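Minutes of the Open Day Review Meeting
Automation Working Group, Plotley site
April 4, 2025

Chair: Hema Kartha
Minutes taken by: Ghassan Najjar
Apologies: received from the Lombardi office

1. Minutes of the previous meeting

The minutes of the February meeting were accepted with one correction. In item 4, the name of the software supplier should be Brinesum and not Pamance. Pamance is the name of the demonstration program only.

2. Report on the open day

Hema Kartha thanked everybody who helped with the visit. The register at the front desk shows 659 visitors. This includes the school groups from the morning and the guests of Lombardi, who came after lunch with their own guide.

The waiting line in the corridor was long before noon. It was agreed that the next time we will give out entry slips with a time on them. Ghassan Najjar will ask the front desk if they can print the slips.

Some visitors did not find Room 2, where the demonstration was shown. The sign was placed behind the open door. A new sign will hang from the ceiling.

3. The Pamance demonstration

Ghassan Najjar reported on the simulated kitchen task. The program was shown on the large screen and visitors could ask the operator to stop it at any moment. Most questions were about the gripper, and about how the arm can take one thing without touching the others. He showed the meeting a still from the task, which is copied into these minutes.

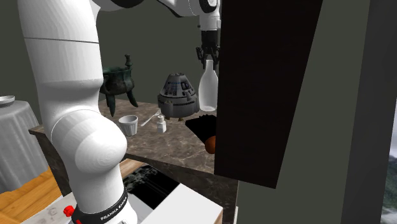
Fig. 1. Pamance kitchen task: simulated Franka arm holding the white bottle by the neck, at the back of the counter.

Hema Kartha said that the bottle task was easy to follow also for small children. She asked why there is a bronze vessel and a space capsule on a kitchen counter. Ghassan Najjar answered that the program chooses the objects from a library, so that the arm must deal with different shapes and not only with cups and forks. It was felt that the operator should say this at the beginning, because the same question was asked by many visitors.

There was a discussion about the point of view. In the still, the tall brown panel hides part of the bottle and also part of the things at the right end of the counter. Two members would like a second view from the other side. Ghassan Najjar explained that a second view is possible but makes the program slower on the present computer. He will try it with a smaller window and report.

It was also noted that several visitors believed they were looking at a real room. The word "simulation" was on the first slide only. Agreed: the word will stay in the corner of the screen during the whole demonstration.

4. Comments from visitors

The comment cards were read by Hema Kartha. Most of them were friendly. The following points were repeated more than once:

More time for questions after each showing.
Chairs for older visitors.
A sheet to take home, with simple words about what the arm is doing.
The speaker was difficult to hear at the back of the room.

One teacher wrote that her pupils would like to choose the object themselves. The meeting liked this idea very much. Ghassan Najjar will ask Brinesum if a simple menu can be added, but he could not promise it for the next visit.

5. Costs

The total cost of the open day was $1,655. The largest part was for the rental of the screen and the sound equipment. Hema Kartha proposed to buy a screen, as we rent one for every event. No decision was taken – we need two offers first.

6. Actions

Ghassan Najjar: entry slips, second view, question to Brinesum about the menu, word "simulation" on the screen.
Hema Kartha: offers for the screen, text of the take-home sheet, thank-you letter to Lombardi.

7. Any other business

The key of the equipment cabinet in Room 2 is missing after the open day. Whoever has it is asked to bring it back to the front desk.

The next meeting will be called by the chair when the offers for the screen have arrived.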